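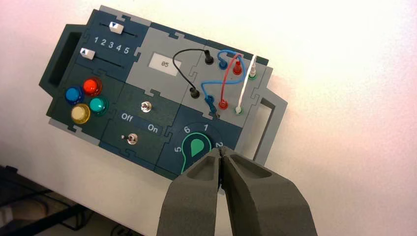 So will it take the test bench jobs, a colleague asked at lunch, and the whole table stopped chewing to hear me answer for a machine I've known 3 weeks.

My answer was "some of them," which went over about as well as the soup.

For anyone new: I test control panels at Flarnulix. Switches, sliders, dials, patch cables, repeat. A good shift is 200 panels. Platine sold us an arm to do the repeat part.

What has changed so far: my wrists feel terrific. My inbox does not. Every time the arm is unsure of something it files a ticket, and the tickets come to me.

I used to turn knobs. Now I have opinions about how knobs should be turned, and a spreadsheet to keep them in.

The Salum plant got theirs in December. They went from 2 people on nights to one person and a radio. Management calls this "flexibility." I have asked who is flexing.

Training was one afternoon. The manual is 2000 pages and the chapter on patch cables says to see the chapter on cables.

Retitled this morning, by the way. I'm a "cell supervisor" now. Same badge, same locker, same pay. The arm got a parking spot's worth of floor and new lighting.

Back to my tickets. Fourteen since lunch, all dials.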